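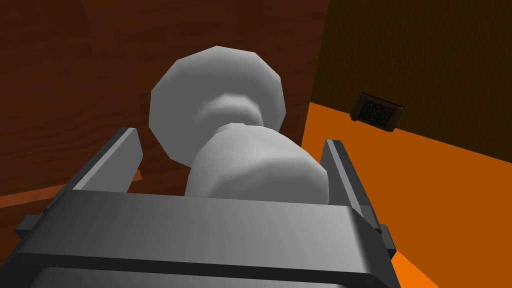 ## Wrist camera policy beats the two-camera policy in sim. Do I believe it?

**Ekaette Ogbonna**, January 30, 2025

I'm comparing two versions of the same pick-up policy in a simulated kitchen. One gets the wrist view plus a fixed room view. The other gets the wrist view only. Same demonstrations (200 of them, all teleoperated in sim by me, and my thumb would like that noted), same network, same training schedule.

I ran 600 test episodes per version. Wrist-only won by 13 percentage points. My advisor had already drawn the slide where it loses.

Start poses are randomized. Success means the object is between the fingers and off the floor when the episode ends. I used the same seed, 2882, for the evaluation starts in both runs, so they faced the same layouts.

Is this a result, or do I have a bug with good manners?

---

**Oluwatosin Shehu**

Sim results are fake, run it on real hardware.

> **Ekaette Ogbonna:** Thank you, I'll just go get the real hardware out of my other coat.

---

**Agnes Midtbø**

It could be real. With only 200 demos, a second camera gives the network a second set of things to memorize. I had the same surprise on a drawer task we called Haruna, and most of the gap went away when I randomized the room textures during training. I lost most of February to that, so you may as well have it for free.

Before you touch anything, look at what the wrist camera sees in the failures. Don't watch the whole video. Pull the last image before the gripper closes and the last image of the episode, and put them side by side in a folder. 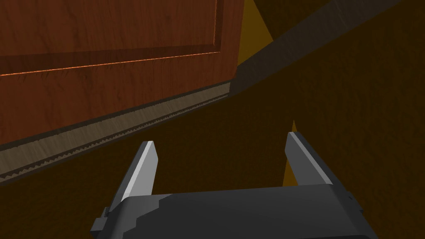
You want to sort failures into "never got near the object," "got near and closed on air," and "had it and dropped it." If the two versions fail in the same proportions and one simply fails less, I'd start to believe you. If the two-camera version is nearly all "never got near," your room view is probably steering it somewhere silly, and I'd check these first:

- Are both image streams normalized the same way? Mine weren't.
- Is the room camera in the same place in training and evaluation? Print the pose. Don't trust the config file.
- Are the two streams in the same order at test time? A swapped pair still runs perfectly happily and throws no error at all.

Then blank out the room view at test time and rerun. If success goes *up*, you've got your answer and also a rather embarrassing figure for the appendix.

One more thing: you've trained each version once. Same evaluation seed is good, but it tells you nothing about training luck. Train each at least three times before anyone gets a slide.

> **Ekaette Ogbonna:** Printed the pose. The room camera in evaluation is not where it was in training. I'm going for a walk.

---

**Kenneth Baird**

Agnes covered it. I'd only add that "off the floor when the episode ends" will count a grasp that's halfway through slipping. Make it hold for a second or so. My numbers got worse when I did this and my reviewers got nicer.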